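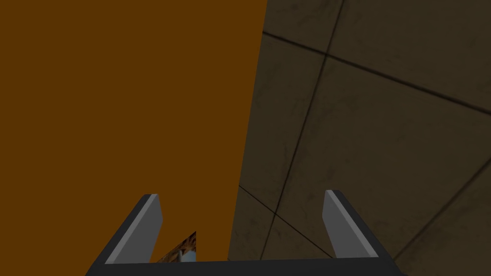

I've read the plan for the Horkari set twice and I still don't see what 1000 simulated episodes buys us that 50 careful ones wouldn't. Kalkidan calls the wrist view "the rich channel." Half of that view is one flat orange plane with no texture on it at all, and I'd like to hear what a policy is supposed to learn from it. Depth? There's nothing there to get depth from. The jaws are open and the thing they might be going for is a sliver of pattern down by the base bar.

Hagos wrote:

> The wrist view isn't meant to carry the whole load. The body view gives you the table and both arms, and the model sorts out which one to trust. Fidis trained on 72 demos with this same split and got to the bowl task fine.

"Fine" meant 4 clean runs with the bowl always starting in the same place. I was on that thread too. I agree the body view is better, you get the boards, the bowl and both black boxes in one go, but it also has the right gripper up in front of the end of the table, and we've never measured what that kind of overlap costs. 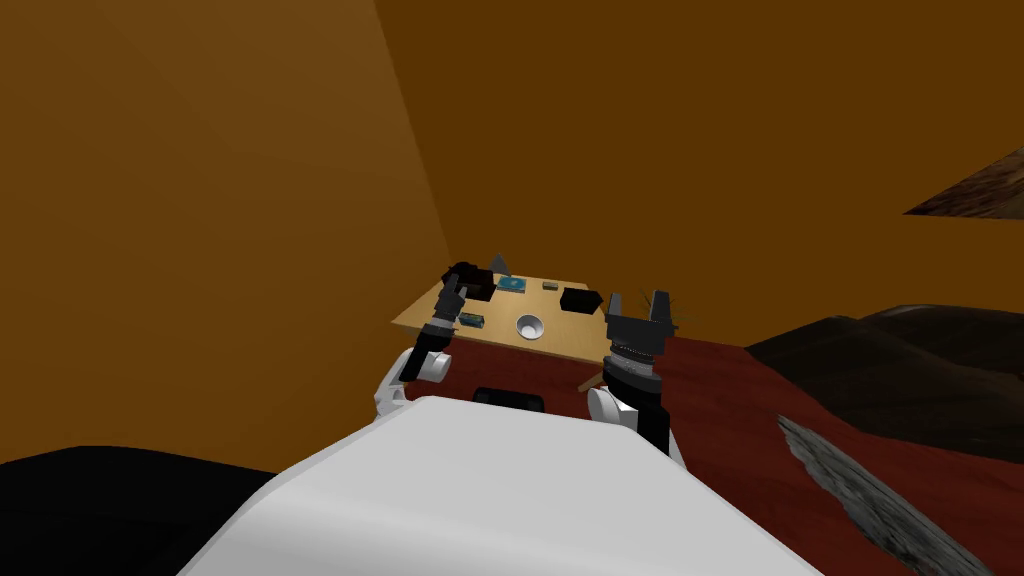
Morfudd thinks the overlap is good for us, that a policy trained only on clear views falls apart the first time an arm gets in the way. Maybe. Then let's record both kinds on purpose and label them. At the moment we take whatever the teleop gives us and call it variety.

My other gripe is the filter. Tekleab drops an episode if the task fails, but keeps every frame of one that succeeds, including long stretches like this: 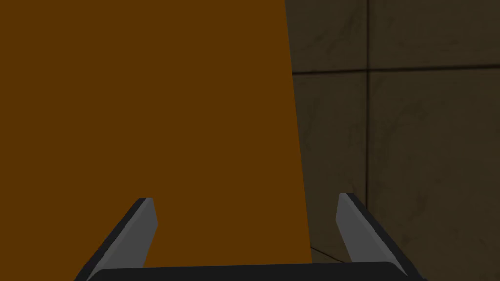
*Wrist view, fingers apart, orange surface ahead, no contact.*

How many of those do we want to pay to store and train on? Can someone run the Clolville baseline with the wrist stream dropped before we collect any more? If it scores the same I'll want the June budget back.

Kiros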